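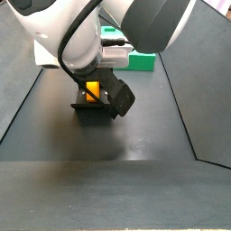 White arm, black two-finger gripper, green block behind it on the gray work surface.

Can robots do chores yet? Your questions

So can a machine do my housework?
Bits of it! Floor vacuuming was the easy one, and it's been solved well enough for years. Folding, tidying and loading a dishwasher are coming along, but slowly and with plenty of dropped forks.

Why do so many demos use plain blocks?
A block has flat sides and keeps its shape, so you can tell a bad grip from a bad plan. A damp sock gives you no such help. We started on blocks at Folis and we still go back to them whenever we change the software.

What about shop-floor work?
Much further along. The Derkon cell in our Multberg shop sorts 700 small parts in a shift – the same 13 shapes, always from the same tray. Swap the tray for a jumbled bin and it manages 500 on a good day. I still think that's wonderful.

Are two fingers really enough?
For more jobs than you'd guess. Try clearing your desk with just a thumb and one finger. Mugs, pens and boxes are fine. Opening a bag of rice is where you'll want the rest of your hand back.

Does it learn by itself?
Partly. Someone guides the arm through a task, again and again, and the software picks up the pattern. The Kawaguchi routine, our towel fold, took us 2 months to teach and it still gets corners wrong.

Should I wait to buy one for the kitchen?
If you need the dishes done tonight, yes, keep the sponge. If you like tinkering, a small tabletop arm is a great way in (and terribly hard to put down).

Can I visit the shop?
Please do! We open the doors one afternoon in November, and you're welcome to bring an object for the arm to try. Nothing breakable.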